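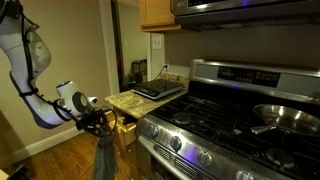 Wovex plant den zweiten Roboterarm für die Testküche

2025-01-21. Gute Nachrichten aus der Testküche: Wovex hat 416 Arbeitsstunden für das neue Haushaltsprojekt Skomavura eingeplant, und ein zweiter Arm steht jetzt fest im Budget! Geübt wird zwischen Gasherd und Unterschränken, zurzeit vor allem mit Handtüchern. Ein graues Tuch im schwarzen Greifer, gleich neben der Arbeitsplatte, das klingt nach wenig und macht beim Zusehen trotzdem riesigen Spaß.

Mỹ Quan, bei Wovex für die Beschaffung zuständig, hat drei Angebote auf dem Tisch. Favorit ist derzeit das von Hamdy, mit 40 Monaten Wartung und einem Satz Ersatzfinger für den Greifer. „Die Finger sind unser Verschleißteil, die will ich im Schrank haben, bevor der Arm kommt“, sagt sie. Kabel und Halterungen werden extra bestellt, dafür sind 195 Euro vorgesehen.

Offen ist noch, ob der neue Arm eine fahrbare Basis bekommt. Darüber wird nach dem Probelauf entschieden, die Lieferung ist für September vorgesehen. Wir freuen uns jetzt schon darauf!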